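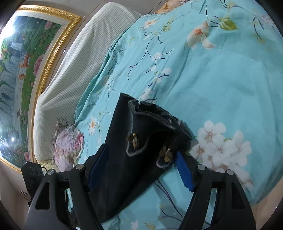

4. Evaluation of the Hand-Held Collection Kit

4.1 Configuration under review

The kit supplied by Flolta consists of a hand-held gripper, a wide-angle camera and a licensed copy of the Dramis alignment software. The unit tested here was delivered in the standard configuration, and no part of it was modified before or during the trials. Firmware was held at the version current on March 14, 2024. The vendor offers the kit for purchase or on a yearly lease. The terms of the lease are considered in Section 6.

The review was limited to household textiles and small personal items. Rigid objects had been covered in our earlier report on the Ravska kit, and repeating that work would have added little. Soft items place different demands on a two-finger tool. They fold over the pads, they hide part of one finger from view, and their shape at the moment of closing is seldom the shape at the moment of release.

4.2 Procedure

Seven operators took part. Each received the printed guide that ships with the kit and one practice period, after which no further coaching was given. Operators worked in furnished rooms and were asked to pick up, carry and set down items in whatever order they preferred. A total of 305 demonstrations were recorded. Of these, 277 passed the alignment check in Dramis and were kept for analysis. The remaining recordings were rejected by the software and were not repaired by hand.

Figure 4. Dark, velvet-like item with two small gold-toned ornaments, held between the ridged blue pads over a floral duvet cover.

4.3 Observations

Dark fabric with a raised nap was the hardest class for the segmentation step. Where the surface caught light along a crease, the software tended to place a boundary inside the item, and the upper edge of a folded flap was often assigned to the background. Patterned bedding made the second error more common (Figure 4). Small metallic ornaments were found more reliably than the cloth that carried them. We therefore advise users to review masks for such items before training.

Operators rated the grip on cloth as good and the weight of the tool as acceptable. Two of them reported fatigue in the thumb — a complaint also raised by Mbwambo in its trial of the earlier model.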